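Can a Robot Arm Do Shop-Floor Chores Yet?
Project report, Automation Lab II. Ea Arnardóttir, Eusebio Flores, Emese Kiss. Supervisor: Sibel Bayram

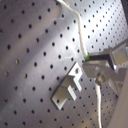 Our question came from a small parts shop, Bech, where Eusebio worked last summer. A large part of each shift there goes to jobs that are not on any drawing: moving brackets from one station to the next, standing tipped parts upright, clearing offcuts, putting tools back. The owner wanted to know if an arm could take over some of this. We said we would find out for the parts we could get hold of.

1. Tasks

We settled on two chores. The first was picking up a small aluminum bracket and placing it in a tray. The second was turning a bracket that had been put down on its side so that it stood on its base. Folding shop rags was in our proposal, but we dropped it in March when we saw how long the bracket work was taking.

2. Method

Each attempt started with one bracket on the metal work surface. The person running the trial chose the starting angle from a printed list. An attempt counted as a success only if the bracket ended up where it belonged and no one touched anything. We stopped an attempt after 8 seconds without progress. Control was done with Flokoslow, the motion package our department already uses, and we changed only the approach height and the closing speed.

In all we logged 171 attempts. Veikko Honkanen from the year above checked our log against the recordings and found 2 entries that we had scored wrong. Both are corrected in the appendix.

3. Results

Pick and place worked well when the bracket's long side lined up with the jaws. At steeper angles the fingers tended to touch a raised edge first and push the part away. Glare off bare metal was the other main problem. With the overhead lights on, the position estimate drifted, and the arm closed beside the part. Switching to a desk lamp set low helped more than any change we made in software.

Turning a bracket over went badly. We got it to work 7 times, all with the same starting angle, and we would not call that reliable. A person does this with one finger while looking at something else.

Speed was also poor. Emese did the pick and place task by hand for comparison and had the tray full before the arm had finished its second part.

4. Discussion

For Bech, our answer is that an arm could feed brackets into a tray if someone else laid them out straight first. That leaves most of the chore with the worker. We did not test mixed parts, oily parts or a full bin, and any of these would be harder than what we did.

If another group continues this, we suggest starting with the lighting and trying softer finger pads. The settings files and the attempt log are in the course folder under Wevidari.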